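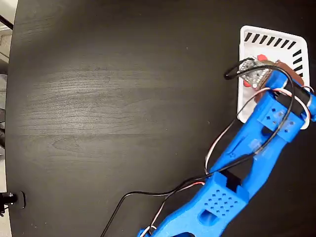

A 3D-printed arm at the Birkett open day, with its gripper in the parts tray.

The Birkett open day is a yearly visit to the Birkett robot workshop, held in August, and I've been keeping this entry up to date since my second trip. It started out as a show for the neighbors and drew 94 people. The last one I went to had 600, and you could feel it by the coffee table!

Most of the day is small arms picking things up. The blue one is printed in plastic, with hobby-style servos and a lot of loose cable, and its job is little stuff like circuit boards. Thoa Lò, who runs the demos, calls her routine Rolla - an arm, a tray or basket, and whatever is lying nearby. She told me the printed parts for one arm take 134 hours, and I believe her (I own a printer, and I've waited on smaller things).

Visitors get to ask questions the whole way through, and kids ask the best ones. One wanted to know if the arm gets bored. Thoa took that pretty seriously and talked for a while about repeat tests, where the count goes up to 2000 tries.

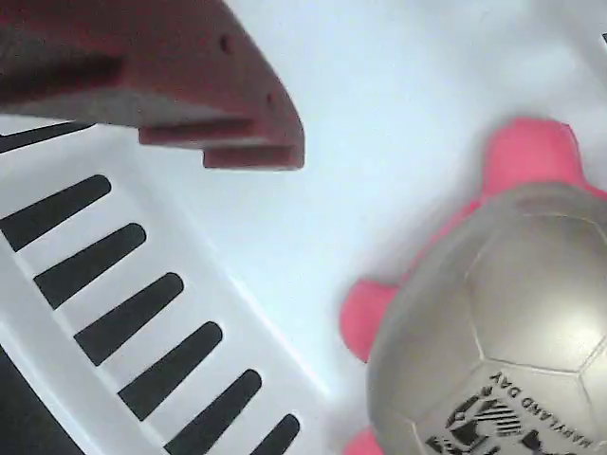

Dark red gripper finger over a white basket, with a Maryland Day turtle alongside.

Soft toys and rubbery ones are harder than boxes, or so I was told, and curved shells are harder still. Doors open at 10 a.m., and the talks are in the Uvier room upstairs.

See also: Nestodard, Uvier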